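Monday, Isteck cell, late afternoon

Going over the work rules before the Mikkelsen review. Draft 2 is still too long, 33 lines and half are about paperwork. Cutting.

Keep:
– speed cap 219 mm/s whenever somebody is inside the tape. No exceptions for "just a quick one"
– stop button checked at start of shift, intial the sheet
– cables: look along the whole arm before enabling, every time. Slack loops get re-clipped before the next run, not at end of day
– nothing heavy inside the inner reach line without writing it in the log

Changed: hands-off wait after a stop goes from 30 s to 54 s. Hostik wanted longer, I think this is plenty. Ask again in July.

Open – who signs off a layout change? Tundatora sheet says the operator, ours says the lead. Pick one. Also need a rule for letting go of an object after a fault, current wording is usless ("release safely"). Lower first, then open, then back off?

Table layout goes in as an appendix, toy food and dishes as is.

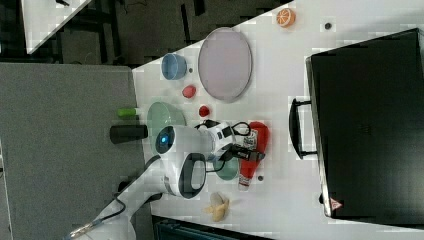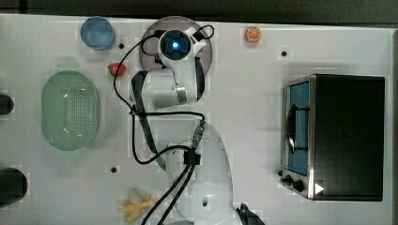
Arm over the table, both views. Ketchup bottle in the gripper in the first, jaws open in the second.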